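Prirwood Makers' Club
Minutes of the open day planning meeting, 26 March 2022
Taken by Noémie Vachon

Present: Fotini Kokkinos (chair), me, the Melnyk brothers, Dale from the workshop side, plus a few people who came for the coffee and stayed, which was lovely. Apologies from the Plikis folks, who had a delivery.

1. Last meeting's minutes

Approved once I'd fixed the spelling of Flillside. I had it three different ways. Sorry!

2. The visit to Flillside

Most of the hour went on this, so I'll write it up properly for everyone who couldn't make the trip. Nine of us signed up for the visit and we filled two cars and a bit of Dale's van. They gave us a tour of the lab in the morning and then the demonstration after lunch, with plenty of time to ask questions in between (I asked too many, Fotini says).

The demonstration was done at the toy kitchen, the one with the little stovetop and the sink. What I liked was how ordinary the jobs were. Pick up a vegetable, put it in the sink. Take it out again, put it in the pot. The person running it talked us through each try, including the ones that went wrong, and there were a few of those. One time the arm came down beside the carrot, closed on nothing at all and carried that nothing very carefully over to the stove. Big cheer from our group.

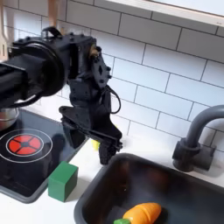
Fotini asked how many tries it takes before a job like that gets dependable. The answer was that they had recorded up to 2,000 for the kitchen jobs, and that they still see trouble when something gets moved to a new spot. The older Melnyk wanted to know why they don't just program the positions in. They do that for some things, apparently, but they want it to cope when the carrot is lying the other way round. He wasn't totally convinced and I think he and the demonstrator could have gone on until dinner.

Dale asked about the gripper fingers and how often they wear out. They swap them when they start to slip, and the guy let him hold a spare one, so Dale was happy for the rest of the day.

A couple of things people brought up tonight about the visit:

The talking was as good as the robot. Several of us said we'd have been lost without somebody explaining what it was trying to do. We should remember this for our own day.

It was hard to see from the back. People at the front leaned in (guilty) and the rest saw mostly our jackets. Fotini suggested a taped line on the floor and groups of no more than nine, and everyone agreed.

The waiting. There's a fair bit of resetting between tries, and kids would get wriggly. The younger Melnyk offered to have something on a side table that people can touch and build with while they wait.

3. Our own open day in June

We do want a demonstration! Flillside said they would be glad to come to us for an afternoon, and Fotini has been emailing with them about it. They need a sturdy table, two outlets on the same wall and a room where the sun doesn't swing across in the afternoon. That rules out the front room, so we're looking at the long room behind the workshop. Dale will check the outlets, and he also wants to look at the table with the bad leg before anyone puts anything expensive on it.

We talked for ages about whether visitors should get a turn at driving the arm. I'm very much for it. Fotini is for it if Flillside's people stand right there the whole time. The older Melnyk said let the kids choose what it picks up next and leave the driving to the people who know how, and I have to admit that's a pretty good idea too. We left it open, and Fotini will ask what they normally allow.

Timing: 4 demonstrations over the afternoon, with a break after the second one so the visitors from Flillside can eat something. Sign-up sheet at the door.

4. Money

We have $50 left in the events envelope. Agreed to spend it on floor tape, juice and cookies. Plikis might lend us folding chairs, and I'll call them on Monday to ask.

5. Anything else

The label maker is missing again. If you have it, please just put it back in the drawer, I promise not to ask questions.

Somebody asked if the club could build a small arm of its own. Lots of noise at this point and I didn't catch everything, but the Melnyks are going to look at kits and bring prices next time.

To do:
Fotini: write back to Flillside about dates, and about visitors having a turn
Dale: outlets, table leg
Noémie: chairs, sign-up sheet, thank-you card for the visit (I'll bring it next time so everybody can sign)
Melnyks: side table activity, kit prices

We finished late and Fotini locked up.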